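Home Surfaces Board > Counters and Floors > Marble-look tops, worth it or not?

gullwing_35
Jun 7, 2023
We are redoing a bathroom and a small side table area and I need to pick a top. My wife wants real marble. I want something that looks like marble and costs less. The installer quoted us for a Prestetti slab and for a printed top from Inura. The Prestetti is $1,000 more once you add cutting the sink hole. Has anyone lived with either one for a few years? We have hard water and two kids who leave toothpaste everywhere.

mnasution
I have had real marble in a bathroom for 7 years. It etches. Anything acidic leaves a dull spot, and that includes some face washes and most bathroom cleaners. I seal it every January and it still has rings by the faucet. I like it anyway, but you have to be okay with it looking used.
Mawar Nasution

tilesetter_dell
Sealing does nothing for etching. Sealer slows down stains. Etching is acid reacting with the stone and you can seal it every week and still get it. People mix these up all the time and then blame the product.

mnasution
Fair, I should have said that. The rings are etching. The sealer did help with a hair dye spill.

pk_lowell
Go with the printed one. I put Inura in a rental unit and it has held up for 3 tenants. The only damage is at the front edge of the sink where water sat in the seam. Run a good bead of silicone there and redo it when it starts to peel.

tilesetter_dell
I disagree on the printed tops. They look fine until they chip, and then you have a white or brown spot that can't be polished out. Real stone can be honed by someone who knows what they're doing.

pk_lowell
And what does honing cost? You could replace my whole top for the price of one visit.

zfeng
One thing I would watch is how much marble pattern you put in one room. A marble-look floor with a marble-look counter can work, but compare the veins before you order. Some are thin and gray, some are thick and dark, and when they are close but don't match it bothers me more than plain white would. Some pictures, most with marble patterns in them:

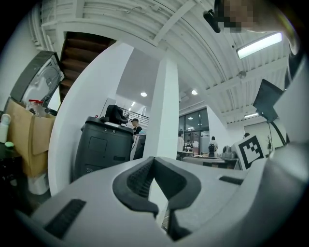
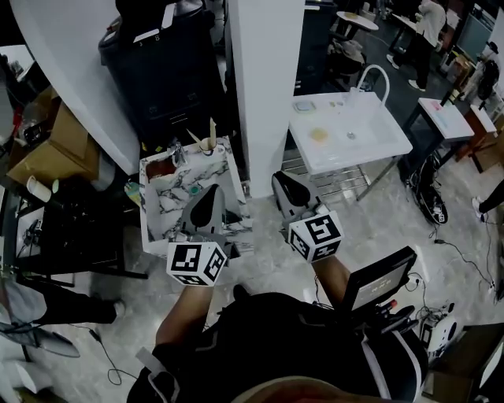
Marble pattern on the floor and on the sink counter in this one.

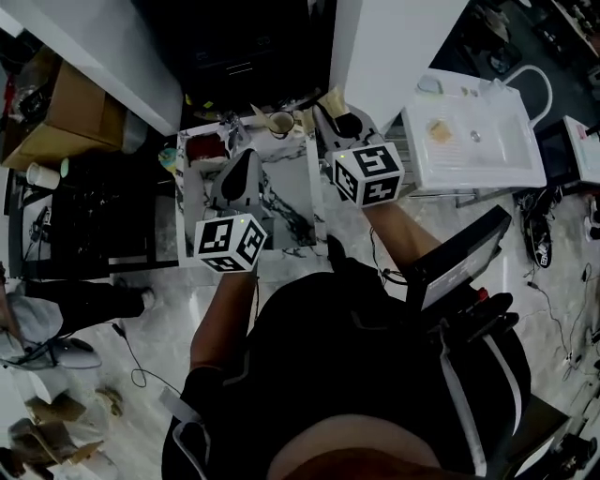
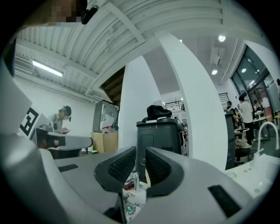

Dark veining on white.

My own preference is a light gray floor with soft veins and a plain counter. If you do want pattern on both, make one of them much quieter than the other. Get a full-size sample if the store will lend it. The small squares don't show how often a printed pattern repeats.
Zhenhua Feng

gullwing_35
Good point on the repeat. The Inura sample we have is the size of a playing card. I will ask for a bigger one. Our floor is staying, and it is plain gray tile, so matching shouldn't be a problem.

hobbs_n
Did you look at quartz? We have the Pillai quartz in white with a gray vein. No sealing, and toothpaste wipes off. It is not cheap but it came in under marble for us.

tilesetter_dell
Quartz is what I would put in a kids' bathroom. Keep the curling iron off it. The resin can scorch.

pk_lowell
Any top can be ruined by a curling iron. Buy a silicone mat.

mnasution
Marble handles heat better than that, for what it's worth. Mine has had a flat iron on it plenty of times with no mark.

gullwing_35
Is the hard water going to show on quartz?

hobbs_n
Yes, on the polished finish, if you let it dry there. I wipe it at night with a towel. For buildup by the faucet I use Nindedov cleaner and a plastic scraper. Read the label first, because they make one with acid in it and that one should stay away from mnasution's counter.

mnasution
Thank you for that.

gullwing_35
I asked the installer for a price on the Pillai. He says he can get it but the wait is longer than for the other two. I will post the number when I have it.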